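Preparing a model for export in Sketwood

Before you start

Sketwood can export a finished model to Collix for rendering, or to a general mesh file that most other programs can open. The steps are the same up to the point where you choose a format. Save a copy of the project first. Some of the changes in this section alter the mesh permanently once the file has been closed.

You need a model with all its parts on visible layers. Hidden layers are left out of the export without a warning.

Checking the mesh

1. Open the model and choose Mesh, then Check. The panel on the right lists open edges, doubled points and faces that point the wrong way.

2. Click a line in the list. The view moves to the fault and marks it in orange.

3. Choose Repair to fix the faults of that type, or Skip to leave them. Open edges on flat parts such as leaves or curtains can be skipped.

4. Run Check again until the list shows only the items you have skipped.

Note: Faces that point the wrong way look correct in Sketwood when two-sided display is on. Turn it off under View before you judge the result.

Reducing the face count

1. Select the part you want to simplify. With nothing selected, the tool works on the whole model.

2. Choose Mesh, then Reduce.

3. Type the number of faces you want in the Target box. A chair with a padded seat usually holds its shape at 3,790 faces. Small fittings need far fewer, and a plain door handle can be set to 799.

4. Tick Keep Borders if the part touches another part along a shared edge.

5. Click Preview. If the outline has changed too much, raise the target and preview again.

6. Click Apply.

Caution: Reduce discards any texture layout made by hand. If the part already has one, export the layout from the Texture menu and load it again afterwards. Parts that used the automatic layout are updated for you.

Setting scale and origin

1. Choose File, then Model Properties, and check that the units match those of the program you are exporting to.

2. Move the origin to the base of the model with Snap Origin to Floor.

3. Click Freeze Scale. Every part should now read 1.0 on all axes.

Exporting

1. Choose File, then Export.

2. Pick Collix Scene or General Mesh. Collix Scene keeps lights and materials. General Mesh keeps shapes and texture layouts only.

3. Set Smoothing to a value from 0 to 9. Use 2 for furniture with straight edges.

4. Choose a folder and click Export.

If the export stops with the message "Material not found", open the Leneck library panel and click Relink. Materials from the older Mendoza library have to be replaced one at a time, as Relink does not search it.
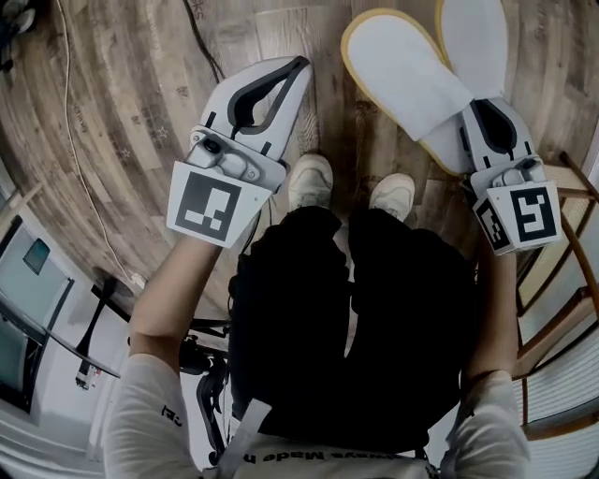 Page last changed: 9/16/25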